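**Tradero adds processor seating module to its bench assembly course**

17 Jun 2024

Tradero, the training firm based in Ríos, has added a module on fitting desktop processors to its bench assembly course. The module went on trial in May at the Sestum workshop and is now open to all trainees in the second half of the course.

It is taught on two kinds of work surface. The first is a plain grey practice platform laid out in the manner of a motherboard, with a raised frame to hold the processor and simple blocks and cups standing in for the larger parts. The second is a real motherboard with its socket, retention lever and memory slots in place. 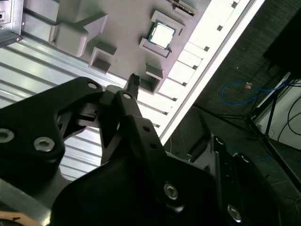 Trainees start on the platform and stay there until they can place a processor squarely in the frame 20 times in a row. The platform has no contacts to bend, so a poor placement costs only the time taken to repeat it. Tradero said most of the damage recorded on the old course came from processors being lowered at an angle, or being slid into position once they had touched the socket.

The notes issued with the module set out 4 stages: align the corner mark, lower the part level, release it without sideways load, and close the lever. The last stage is practised only on the real board. Processors are to be held by the edges of the green substrate, and the heat spreader is to be wiped with a lint-free cloth at the end of each session.

During the trial, trainees logged 733 placements on the two surfaces. Nearly all of those rejected by the instructors were rejected for alignment. The remainder were put down to the lever being closed before the processor had settled flat. Tradero has not published a breakdown by surface.
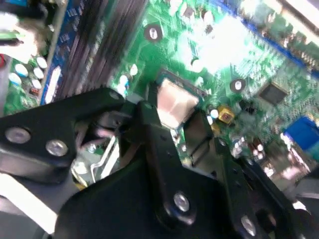
Work on the real board is done under overhead light, and the course notes ask trainees to look across the heat spreader from a low angle before closing the lever. A processor that is sitting proud on one side will show an uneven reflection. If there is any doubt, the part is lifted straight up and the socket inspected with a magnifier before a second attempt.

The module takes three sessions. Memory and cooler fitting remain in a separate unit, which has not changed, although the memory slots on the practice board may be used by trainees who finish early.

The platforms were made by Erniletti to a drawing supplied by Tradero. Spare socket frames can be ordered separately, and the drawing will be released to other training centres on request. Centres already running the older course may keep their present boards, provided each is checked for bent contacts before use.

Bookings for the next intake at Sestum are being taken through the Ríos office.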